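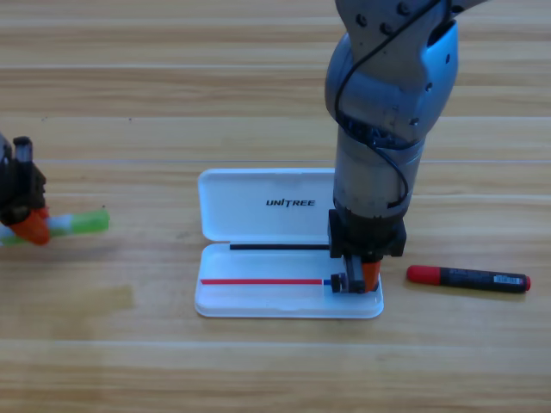 木のテーブルと白いケース、黒いペン

# わたしたちのこと

こんにちは、Clekosix(クレコシックス)です!アイメイクの教室と、小さなコスメのオンラインショップをやっています。といっても、スタッフは2人だけ。サイトの文章もメールのお返事も、どちらかが書いています(文末に「!」が多いほうがわたしです)。

## はじまり

もともとは同じデパートの化粧品売り場で働いていました。カウンターでお客さまにアイラインを引いてさしあげると、すごく喜んでくださるんですが、翌週には「家だと全然できなかった〜」と戻っていらっしゃる。そりゃそうですよね、人に引いてもらうのと自分で引くのとでは、手の向きも鏡の角度も違うんですから。だったら自分の手で練習できる場所をつくろう!と、勢いで売り場を辞めてしまいました。

最初の教室は、Usugaという喫茶店の2階。階段が急で、ライト付きの鏡を運ぶたびに息が切れていました。いまの教室は1階です。ほんとうに楽です。

## 教室でやること

レッスンは1回110分。前半は片目だけわたしたちがお手本を描いて、後半はもう片方をご自分で仕上げていただきます。左右がそろわなくても大丈夫、そのまま写真を撮って次の回に見比べます。

いちばん人気は、一重・奥二重さん向けの「まぶたを開けたまま描くライン」の回。カラーライナーの回も好評で、テラコッタとか深緑とか、お店では手が出なかった色をここで試して帰る方が多いです。流行のメイクももちろん取り上げますが、ラインストーンを目のきわに貼るのだけはお断りしています。目に入ると危ないので!

## ショップのこと

オンラインショップ「Etus」では、アイライナーとシャドウだけを58色そろえています。全部わたしたちのまぶたで一日つけて、夕方の鏡でにじみ具合を確かめたものです。くすみカラーのシリーズ「Zusmont」は、廃番になりかけたのをメーカーさんに頼みこんで残してもらいました。ブルーグレーがとにかくかわいいんです。

## これから

3月から、夜のクラスを始めます。お仕事帰りにすっぴんで来ても、朝のメイクのままでも、どちらでもどうぞ。クレンジングはこちらで用意しています。コンタクトの方はケースだけお持ちください。

ご予約はお問い合わせフォームからお願いします。お返事は2日以内にお送りしますね。

2022年2月10日 更新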